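Search this site
Filed under: Rentals & Routine Inspections | 12 comments | 4 shares

Moving-out checklist for the Wonolness flat, with my comments
18 Jul 2026

I've rented through Folitz for ages now, and their inspection sheet is two pages of tick boxes with no room to write anything, so I've made my own (kitchen and eating area first, that's where they always start!).

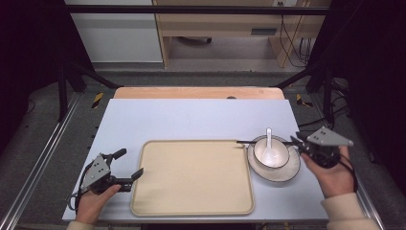
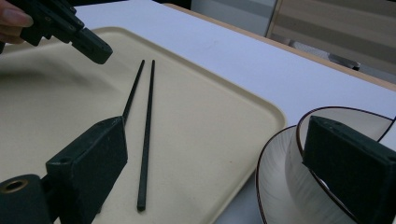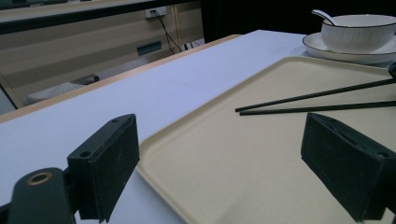
Pale tabletop in all three; bowl and spoon in the first, chopsticks on the tray in the second.

1. Tabletops and benches
[x] Wiped down, edges too
[x] No rings or scorch marks
Comment: I use a Trutari cloth and warm water, nothing fancier. Spray cleaner left me streaks last time and I got a note about it.

2. Stove and rangehood
[x] Burners lit first go
[ ] Filter cleaned
Comment: the filter is disgusting and I'm leaving it till Sunday. Soak it in the laundry tub, not the kitchen sink (learned that one the hard way).

3. Smoke alarm
[x] Test button pressed
Comment: loud enough to set off next door's dog, so I'm calling that a pass.

4. Power points and cords
[x] No cracked covers
[ ] Loose one behind the fridge
Comment: reported to Folitz in writing, still waiting. I'm not touching it myself and you shouldn't either, get a sparky.

5. Bathroom
[x] Fan runs
[x] Grout scrubbed
[ ] Silicone along the bath
Comment: a bit of mould in the corner that comes back every winter. I took photos when I moved in, thank goodness.

6. Windows and locks
[x] All 4 keys found and labelled
Comment: the Bhat lock on the balcony door sticks, lift the handle as you turn.

7. Bond
Comment: they held back $400 from me at the old place over carpet, and I got all but $100 of it back once I'd sent my photos in. Keep your receipts!

Still to do: filter, silicone, ring about that power point again.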